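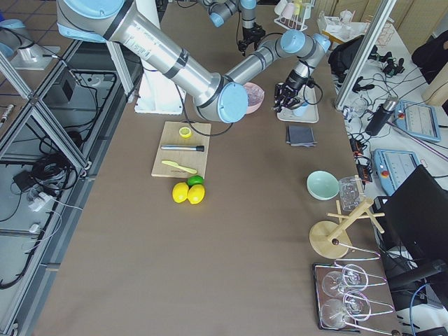 Okafor Kitchen Rooms Opens Its Citrus Table in Illthorpe This Month

FOR IMMEDIATE RELEASE

ILLTHORPE, June 7, 2018 – Hi, Uchenna Adeyemi here. I run the classes at Okafor Kitchen Rooms, and I get to write our press releases too, so you're stuck with me for the next few paragraphs. I'm really happy with this one! Starting this month we're giving a whole table over to lemons and limes, and to the very simple business of cutting them up and putting them in drinks.

We're calling it the Citrus Table. It's a walk-in session, it costs $5, and it runs every Saturday in June at our Stistdale Road shop. You come in, you wash your hands, you make yourself a lemonade or a limeade (or a bit of both, my favorite) and you go home knowing how you like it.

The idea came out of our winter survey. We asked customers what they wanted to learn next, and I was ready for sourdough, or maybe knife sharpening. We got 159 replies, and a big pile of them wanted something cold, quick and cheap that the kids could help with. Fair enough. I don't want to turn the oven on in June either.

So I spent a few evenings working out what a person needs in front of them to make a decent drink, and I kept taking things away. The juicer with the stand went first, then the fancy zester. What stayed is pretty plain: whole lemons, a lime, a light wooden cutting board big enough to slice on without chasing fruit across the table, and a bowl or two. I like a mint-green bowl and a pink one, mostly so I can say "put it in the pink one" and everybody knows what I mean. There's a clear plastic cup for the drink, and a little light blue cup that lives in its own white tray. And a dark gray cloth, folded up neatly, at least until we start.

The knife is plastic, a pale yellow-green one. I know some serious cooks will make a face at that. But I've taught a lot of first-timers, and people relax when there's no big steel blade in front of them. Go slowly, use a little sawing motion, and you can get a perfectly good round slice of lemon. If you'd like to bring your own knife from home, please do, just keep it wrapped up on the way over.

What We'll Be Making

The house recipe is easy enough that I'll give it away right now. Juice of 2 lemons, half a lime, a couple of spoonfuls of sugar stirred into a splash of warm water, then cold water up to wherever you like it. Taste it. Add more lime if it seems flat. Float a slice on top, take a picture for your mother, drink it.

Kwadwo Amissah, who owns the shop, likes his with a pinch of salt. I had my doubts and now I do it too.

"I grew up with a bowl of limes on the table all summer, and I'd like people to walk in here and feel like they can just pick one up and get going," Kwadwo told me when I asked him for something official. Then he asked whether we could do grapefruit in the fall. We'll see, Kwadwo.

About the Tableware

Quite a few of you have asked about the colors we use in class. Our summer sessions are stocked from Mirkix, our own house line, which we started putting together last year. It's everyday stuff in soft shades, bowls and cups mainly, and we sell it by the piece so you can replace the one you dropped. The Mirkix shelf is to the left as you come in. You don't have to buy anything to join a session, and I won't hover.

The Details

Where: Okafor Kitchen Rooms, Stistdale Road, Illthorpe
When: Saturdays in June, starting at 2 p.m.
Cost: $5 per person, fruit included
Booking: none, just turn up
Kids: welcome with a grown-up

Sessions last as long as you feel like staying, though we do like to have the table wiped down by closing. Wear something you don't mind getting sticky. If you have a paper cut, maybe wait a week. Lemon juice always finds it!

Reporters and food bloggers are very welcome to come along and make a drink with us. Call the shop and ask for me, or leave a message with Kwadwo and then please call again, because he writes things on receipts.

Media contact: Uchenna Adeyemi, Classes, Okafor Kitchen Rooms, Illthorpe

###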